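Gripper notes, May, 2:10 pm

Second round with the hand-held grippers, backpacks on, two of us going at once upstairs. Bhupendra wants a yes or no on the Kumska pads before we order more, and I keep changing my mind! They grab nicely on cups but the trigger feels mushy for the first 10 squeezes or so (my hand, maybe). 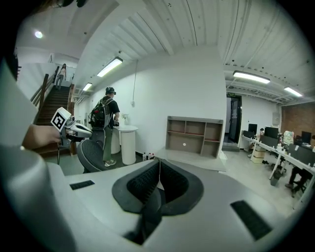
Camera exposure is locked now, gain at 90. Left on auto it kept hunting every time I turned toward the ceiling lights and the marker tracking dropped out for a second or two. Much happier since. Rhea thinks the dark corners of the fisheye are costing us markers too – she may be right, I haven't checked.

Cable still pulls on my left wrist when I reach low. Tape it to the strap? Ask Eulalia how she ran hers.
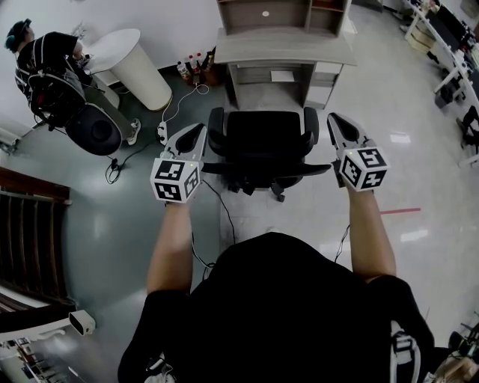 Still to do

Rerun with the old pads, same tasks. Log at 1,000 Hz again and see if the trigger lag shows up.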